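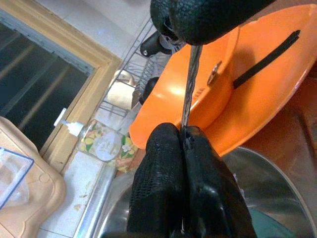
By Kátia Godoy, Service Documentation Lead, Cesetel

Guimarães, 3 Aug 2025

Cesetel publishes care routine for the grippers of its two-arm kitchen cell

Cesetel today made public the full care routine for its Sirkomel cell, a two-arm robot installation that works at a household sink. The routine explains how the grippers are inspected, how the finger pads are changed, and how the cables outside the arms are kept in order. It can be requested free of charge by any laboratory or workshop that runs a similar cell.

The first version was written in May, after the cell had completed 367 hours of work with dishes. At that moment the technicians had their own notes, and these notes did not always agree. One person cleaned the fingers before each session, another only at the end of the day. The new document replaces all of them.

"A kitchen is a difficult place for a gripper," said Kátia Godoy. "There is soap, there is grease, and small particles enter between the fingers. We wanted a routine that a new colleague can follow on the first morning without calling us."

The inspection begins with the fingers. With the arm stopped and the power to the gripper switched off, the technician wipes each black finger with a damp cloth and then with a dry one. The textured surface must be looked at under a good lamp. If the texture has become smooth at the tip, or if an edge is lifting, the pad is replaced. Pads are always changed as a full set for one gripper, and the grip force is calibrated again before the arm returns to work.

The second part concerns the cables. On both arms a black cable runs along the outside, and the loop must leave enough length for the wrist to turn completely. The technician moves the arm by hand through its whole range and watches that the cable does not pull tight or touch the edge of the counter.
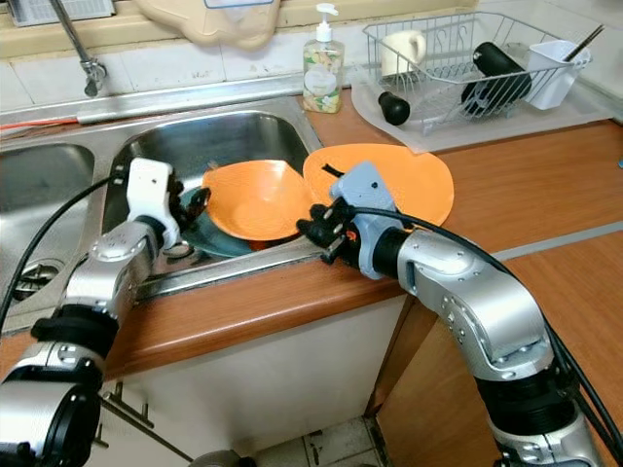 The two arms of the Sirkomel cell at the sink, with the right gripper at the orange plate. Photo: Cesetel

The last part is a short test with real objects. The cell must hold a plate, a bowl and a thin, flexible item such as a cord, which shows quickly if the fingertips close evenly. The result is written in the log of the cell together with the name of the technician.

Spare pads are supplied by Cendier, which has agreed to keep 2000 pieces in stock for users of the cell. Orders are normally sent within two working days.

Requests for the care routine can be addressed to the service documentation office of Cesetel in Guimarães. A Portuguese version is in preparation.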